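Week 4 handout: sharing a table with an arm

Right, week four, and we're finally onto the bit I care about most. You've had the lecture on standards, with all the clause numbers, and I won't repeat it. These notes are the everyday version: what I want you to do in the teaching lab when there's an arm, a table and some food on it. Bring them with you, because I will ask about them at the bench.

Start with the table. Before power goes on, one of you clears everything that isn't in the task sheet (phones, keys, your coffee, all of it) and reads the sheet out loud. I know that feels silly. I did it for years at Penik before I came into teaching, and I still caught myself skipping a line about once a term. The person reading is also the person holding the stop button, and they don't put it down to help with anything. If they need both hands, the arm goes off first.

Then speed. For practice runs we cap the arm at 25 per cent, and you stay on that until I've signed your sheet. If you were on the Arport placement you'll have seen them go faster. They have fencing and we don't, so please don't quote them at me!
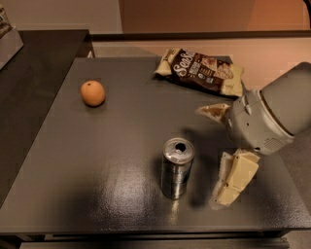

Next, food and drink. Anything that has been handled in a run is a test object from then on, and nobody eats it, ever, even if the packet is still sealed. Drinks cans should be emptied and rinsed before they come anywhere near the bench. Half a can of fizzy stuff in a wrist joint cost us 3000 in repairs last September and I'd like that to stay a one-off. Fruit gets checked at the start of each session and goes in the food bin when it turns soft. Crumpled bags are fine, in fact I like them, but write the state of the bag in the log, so the next group knows what they're comparing with.

A word on reaching in. You will want to. An object tips over, the fingers are nowhere near it, and your hand is out before you've thought. The rule is pause, say "paused", wait for the stop button person to say it back, and only then reach. Come in from the side the arm isn't on. We borrowed this from the Gündoğdu workshop manual, page 62 if you want to read the original, and it's the one rule I'll send people out of the room for.

Logging. Write down every failed grasp, including the embarrassing ones. If you nudged something by hand between tries, that's a new try with a new line. The Jerdale exercise next week depends on these logs, and last year's were so tidy that we couldn't learn a thing from them.

For next time: read section 19 of the course pack, and write me half a page on one rule from this handout you'd change. Paper or email, I don't mind which.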